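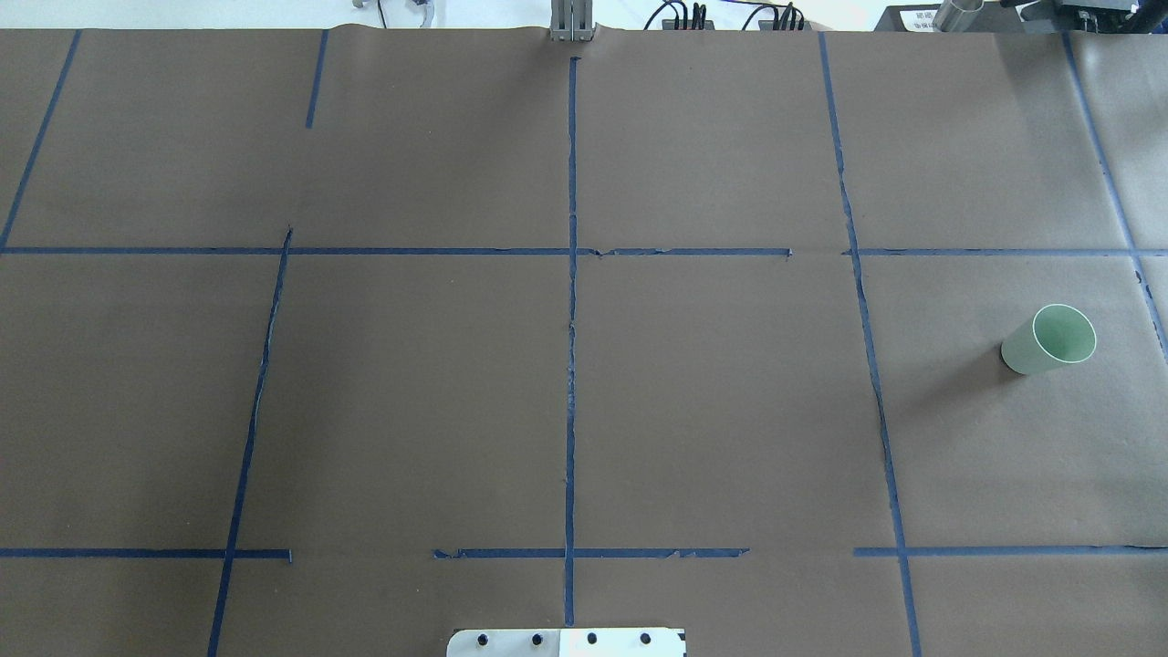

Home News Products Support Contact

SIRNBRIDGE, 29th June – Firkness has published a planning guide for small manufacturers and laboratories budgeting for their first two-arm workcell. The guide accompanies the Stakano bench program, which opens for orders in August.

It sets out costs under 12 headings, including mounting, cabling, grippers, spare parts and operator training. Buyers are advised to fix the table layout before requesting quotes, as changes to reach account for most revised orders. Low-cost surfaces such as paper and tape are recommended at this stage – they can be replaced in minutes when a layout changes.
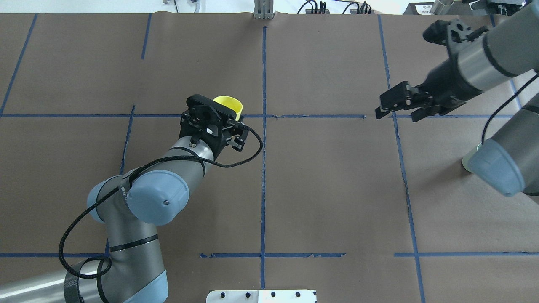
Two robotic arms at a taped work surface, one gripper holding a yellow plastic cup.

"Most first budgets cover the arms and leave out the bench," said Damián Villalba, planning lead at Firkness. "We ask customers to price both on the same sheet."

Delivery is quoted at 14 weeks. Rana, the company's service arm, will offer site surveys to customers ordering two or more cells. Survey bookings are handled by Keegan Kereama at the Sirnbridge office, extension 230.

The guide is available on request under document number 1382.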